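**Wastow wants you to empty your bins less often. Will anyone notice?**

1/21/24

The town of Wastow has a new idea about trash, and like many new ideas about trash, it comes with a leaflet. Every home in the Trollwood neighborhood is being asked to stop changing the small bins in bedrooms, hallways and home offices on a fixed day, and to empty them only when they are full. Households are also asked to stop using plastic liners in any bin that doesn't take food.

The scheme is called Bare Bin. It began as a trial in November, when 210 homes signed up, and the town now plans to send the leaflet to 3,000 addresses by the end of spring. The budget is $900, most of it for printing. On cost, at least, it is hard to complain.

The claims are another matter. According to the leaflet, a household that empties its small bins when full will use 30 fewer liners over the winter than one that keeps to a weekly round. The figure comes from the trial homes, which kept their own tally on a sheet stuck to the fridge. No one checked the sheets. Homes that dropped out after the first couple of weeks were left out of the total, and the town's summary doesn't say how many of those there were. People who volunteer to write down their liner use are also likely to be people who already care about liners.

Asked about this, the town office replied by email that the trial was "meant to start a conversation." A conversation is fine. The leaflet, though, prints the number in large type on the front, with no mention of how it was gathered.

There is a reasonable point buried in all of it. The kitchen can fills up quickly, smells and has to go out. The bin beside a table or a desk leads a quieter life. It collects tissues, wrappers and the tags off new things, and plenty of people knot the bag and take it out on trash night with hardly anything covering the bottom. A bin with smooth plastic walls and no liner can be tipped straight into the kitchen bag and wiped out with a damp cloth.

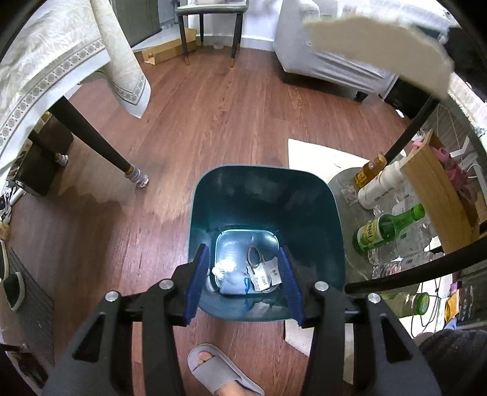

Mnguni, writing on the neighborhood message board, was not won over: the weekly round takes two minutes, and once it stops being a habit the bin upstairs gets forgotten until it spills over. The same post asked what families with a cold going through the house were supposed to do with a heap of used tissues and no bag around them.

The leaflet does not answer that. It has a short section on hygiene, which recommends warm water and dish soap, and a longer one on choosing a bin, which recommends buying one with a lid. Telling people to buy something new in order to throw away less is an odd way to go about it, and several replies under the same post said so. A bin that has stood in the same corner for years will do the job, lid or no lid.

Sorting gets even less space. Small bins are where paper and plastic end up mixed together, along with tissues that can't be recycled at all. Trollwood homes have had separate collection for years, but it is set up around the kitchen and the garage. Paper tags and packaging dropped into a bin in the living room mostly go out with the ordinary trash. The scheme doesn't try to change that, though it would surely matter more than a few thin bags. The town says a second leaflet on sorting is "under discussion."

Rultulley, the hauling firm that collects in Trollwood, has said it supports the idea and will not change its routes or its prices. That is worth reading twice. Trucks will come past on the same mornings, the carts at the curb will be the same size, and the monthly bill will be the same. Whatever a family saves, it will save on a roll of liners.

It is also unclear how the town will know if any of this has worked. The liners are light enough that they won't show up in the weight of what is collected, and there are no plans to visit homes or repeat the fridge sheets on a larger scale. The office says it will run an online survey in the summer. Surveys of this kind tend to be filled in by the people who liked the leaflet.

None of this makes the advice bad. Skipping the liner in a bin that only sees dry trash is sensible, and a good many households have done it for years without being asked. Waiting until the bin is full is sensible too – for those who remember to look. The trouble is a front page that promises more than a self-reported trial can back up.

Residents who don't want the leaflet can ask to be taken off the mailing list at the town office front desk. The request form is on paper, and there is one form per household. Those who would like to take part don't need to register. The first batch goes out to the streets nearest the school, with the rest of Trollwood to follow, and spare copies will be left at the library.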